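Tabletop Recycling Sort: Frequently Asked Questions

4 min read

Welcome to the FAQ for the drinks sort, the activity everyone at the Dreltden community room believes they can do perfectly until they are asked to do it. If your question is missing, ask Martim Cordeiro. He has opinions about caps and will share them.

What is the drinks sort?

You get a white table, two small bins at the back of it and a few drink containers in front. You decide which container belongs in which bin. That is the whole activity, and it has caused more arguments than the parking ever did.

Which bin is for what?

In our sort, gray takes cans and yellow-green takes plastic bottles. This is a house rule. Your own town may use other colors, or one giant bin for everything, or a calendar that requires a law degree. When you get home, follow the town.

They look like cups. Are they bins?

They are bins for as long as the sort is on. They're cup-shaped, wider at the top, with a rolled white rim, and they stand side by side at the back. Please don't drink out of them, whatever Dario Sartori tells you about the coffee situation.

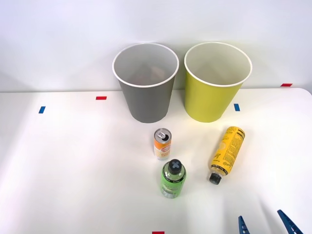 What are the bits of tape on the table for?

The blue and red strips are position markers, so the table gets laid out the same way from one round to the next. They aren't a scoring zone. We have had people slide a can onto a red strip and look up as if waiting for a bell. Leave the tape stuck down, even if one corner is calling to you.

Does a can have to be empty?

For recycling at home, yes. Drink it, pour out the last mouthful, give it a quick rinse. Half a soda in the bin will find its way onto the paper, the floor and eventually your shoes. For our table we don't mind a can with its tab still flat and shut, like the red Coca-Cola Zero. You are sorting by what the container is made of, and a full can is just as much a can. The slogan on it asks whether it's the best Coke ever. That question is outside the scope of this page.

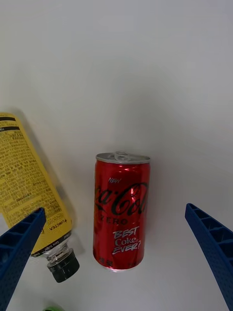
Caps on or caps off?

Our rule is caps on. Loose caps are small, roll well and have a talent for getting under the radiator. Some towns want them off and collected separately, so check your local leaflet before you write to us. Martim kept a jar of loose caps for a while and got to 331 before the jar was needed for something else.

Should I crush things first?

Not here. We reuse the same containers, and a flattened bottle is a sad thing to hand to the next person. At home it depends on who picks up your recycling. If they ask for whole containers, resist the urge, however bad your day has been.

Does it matter if a bottle is lying down?

No. Upright, sideways, pointing at you accusingly, it goes in the same bin. We do set some of them down on their sides on purpose, as people tend to deal with the upright ones first and treat anything horizontal as furniture. The same goes for order. Start with the nearest, the tallest or the one whose label annoys you.

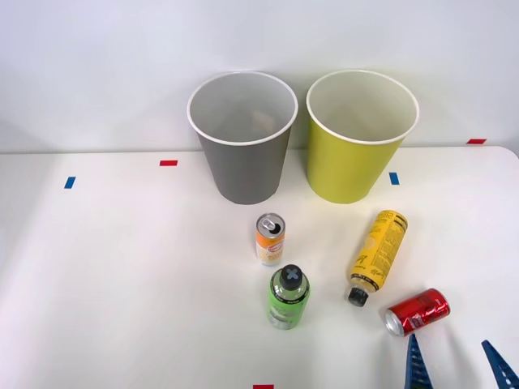 Regulars usually clear the cans first and then do the bottles, on the grounds that you only have to think once per bin. Beginners hop back and forth and finish at much the same time, so we have stopped giving advice.

What if I put something in the wrong bin?

Take it out and put it in the other one. There is no penalty. Dario will say "interesting" in a particular tone, but he says that about most things.

The label is all over the place. How do I tell what a container is made of?

Ignore the artwork. A busy label in yellow and black tells you plenty about the drink and very little about the bottle. Look at the top first: a ring-pull tab means a can, a screw cap usually means a bottle.

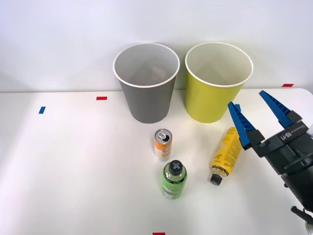
If the top doesn't settle it, turn the thing over and look for a material mark near the base. Print gets tiny down there, so bring your reading glasses or a patient child.

Can I borrow the set?

Yes. Sign it out at the Barreto desk before four in the afternoon and bring it back with both bins. One gray bin on its own is just a cup.

Contact: ask at the Barreto desk | © Dreltden Community Room | Back to top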